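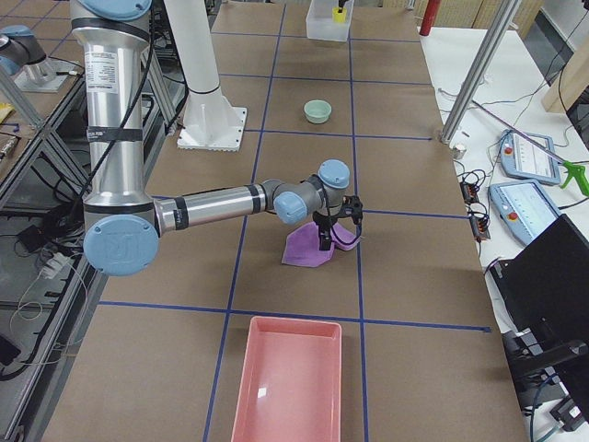

Can a robot fold the laundry yet?
Sort of. A machine can fold a plain towel if you give it a clear table and plenty of time, but a whole basket of mixed clothes is still a job for a person.

Cloth handling (robotics)

Cloth handling is the part of robotics that deals with picking up, spreading, folding and wiping with fabric. I've been editing the household pages of this wiki for a while, and it's the entry people write to me about most, usually because they hate folding and want a date. I don't have one!

Why fabric is hard

A mug has one shape. Turn it over and it's still the same mug, so a program can learn where the handle is and be done with it. A washcloth has as many shapes as there are ways to drop it, and the corner you want is often tucked under something else. Grab too high and the fingers close on air. Grab too low and they push into the table (I've heard this called "pecking," which fits). Then there's the matter of picking up two layers when you only wanted one.

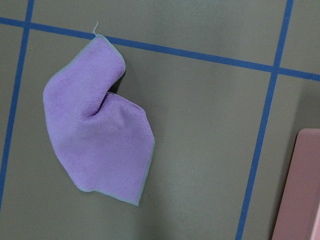 Crumpled microfiber cloth on a taped grid, seen from the gripper.

How it's usually done

Most systems look first and grab second. The camera finds an edge or a high point, the arm pinches it and lifts, and the program looks again. Some setups use two arms, so one can hold while the other hunts for a corner. My notes on the Vurkar folding trial say 36 of 46 small towels ended up folded well enough to stack. The other 10 went back in the pile. Skulmont tried the same thing with T-shirts and gave up on sleeves, at least for now.

Related chores

Wiping is further along than folding, since a wadded cloth still wipes fine. Putting a cloth into a tray or bin is easier again. Bed sheets are awful. Shop floors have it a bit better than homes do, because one shop might handle 800 identical rags in a shift and the machine only has to know the one kind.

See also: Grippers; Bin picking; Dish loading; Melnychuk fold test

Last edited 7/17/23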